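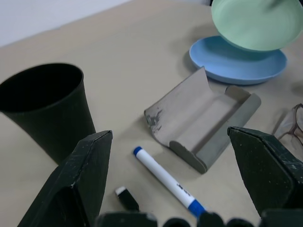

Who can apply for the Gitulgate stockroom clerk position?
Applicants with 2 years of inventory or records experience, in any industry.

Stateck is hiring a stockroom clerk for its Gitulgate site. The post is full time, 40 hours per week, and reports to the Juntunen supply desk.
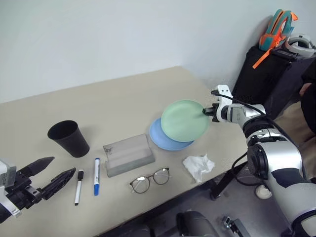
Reading time: 2 min

Duties: receive deliveries, match packing slips to orders, update stock records, and prepare the January count. Lifting up to 23 pounds is required.

Send a resume to the Stateck hiring office by April 3, 2023. Quote reference Greron 20.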